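Simulated house challenge: robot stops in the gap between the walls and won't drive into the room

Posted by Ametepe in Student Projects, 30 January 2019
Tags: simulation, navigation, school club

I help run a high school robotics club. We have one real robot and too many students, so this winter we set up a simulated challenge that everybody can work on from the lab computers. The robot starts in a narrow opening between two walls and has to drive down a long furnished room to the doorway at the far end without touching anything. It has one forward camera and a simulated range sensor that sweeps flat, parallel to the floor.

The students wrote their own controller in Python. It reads the range sensor, picks the widest open direction and steers that way. In our plain test room with flat walls it works every time. In the furnished room it starts up, turns a little left, turns a little right, and stops. It has never made it past the opening. The log says "no open heading" over and over.

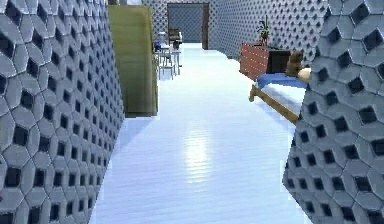
The students picked the wall style themselves from the pack that came with the simulator. All of the walls have the same one. The furniture is a mix: a dining table with two white chairs, a dresser with a plant on it, a bed, a tall green panel on the left, and a dark wooden chair toward the back.

What we have tried so far:

Slowing the robot down. Same result, only slower.
Moving the start point back. It drives up to the same spot and stops there.
Making the robot smaller in the settings file. This helped one time out of 5 and we don't know why.

The controller treats anything closer than the safety distance as blocked. The safety distance is set to the width of the robot plus a margin. I have read through the code with the two students who wrote it and I can't find a mistake. Run 437 is the one I saved the log from if anybody wants to look at it, but they are all alike.

I would like the students to fix it themselves, so hints are as welcome as full answers. The club showing for parents is coming up and I'd like them to have something that moves.

3 replies

Ayuba Osei

I had a similar problem with a class project in December, so I will go through what I would check, in order.

First, find out whether the walls have real depth or are only painted to look that way. In some simulators a surface like yours is a picture stretched over a flat plane. In others it is actual geometry, and every one of those dark openings is a pocket the range sensor can see into. You can tell by parking the robot parallel to the wall and printing the readings. If they come out smooth, the wall is flat as far as the sensor is concerned. If they jump back and forth, the pockets are real.

If they are real, your students' code has a problem with "widest open direction." A ray that goes into a pocket comes back longer than the ray beside it. The code sees a small opening, then a blocked ray, then another small opening. That would explain the turning left and right before it gives up. Have them run a median filter over the readings before they look for gaps. A window of 5 rays was enough for us, but they should plot it and choose their own.

Second, check the collision shape of the walls, which may not match what is drawn. Ours was a box placed around the outermost points of the wall, plus some padding, so the opening was a good deal narrower than it looked on screen. Most simulators have a menu item that draws the collision shapes as colored outlines. Turn that on and look at the opening from straight overhead. This would also fit with the smaller robot getting through one time.

Third, look at the safety distance. You say it is the width of the robot plus a margin. If the readings are measured from the center of the robot, then it should be half the width plus a margin. With the full width, a narrow opening is blocked on both sides at once, and "no open heading" is what I would expect the log to say. I would look at this one before the other two, now that I write it down. It takes a minute to change.

One more thing for later. A flat sweep only sees what is at its own height. If the sensor is mounted low it will see the chair legs and table legs but not the tabletop or the seats, and the space under the table will look like a good place to drive. My students lost an afternoon to that. They ended up adding a second sweep higher up and taking the shorter of the two readings for each direction.

As for leaving it to the students, I would give them the printout exercise and the overhead view and let them argue about it. Mine learned more from drawing the readings on graph paper than from anything I put on the board.

Inthorpe

just use a plain wall. go into the world file and swap the wall style for the flat white one, takes two minutes. we did that for our club and had no more trouble with it

Sakivance

Swapping the walls might get you through the parents' night, but then you won't know which of the three things was wrong. I'd do what Ayuba says and start with the safety distance.

I would add one thing about the camera. If your students plan to use it later, a pattern that repeats like that is hard on anything that matches points from one view to the next, because one part of the wall looks much like another. Ours kept deciding it had slid sideways. The furniture makes better landmarks. The shine on the floor can be a nuisance too, depending on how they look for free space. We had a floor that reflected light and the students' color threshold took the bright patch for an object and steered around it. You can usually turn the reflection down in the material settings, or have them leave the very bright pixels out.

Also save the random seed for each run. If the start position changes slightly every time, one success in five doesn't tell you much.

Comment from Ametepe

Thank you all. It was the safety distance, at least in part. The readings are measured from the center and we had the full width in there. With half the width it goes through the opening and gets as far as the dining table, where it tries to drive underneath. The students are now working on the second sweep. We turned on the collision outlines as well and the walls do have padding, so the opening is tighter than it looks. I will post the new log when they have the filter in.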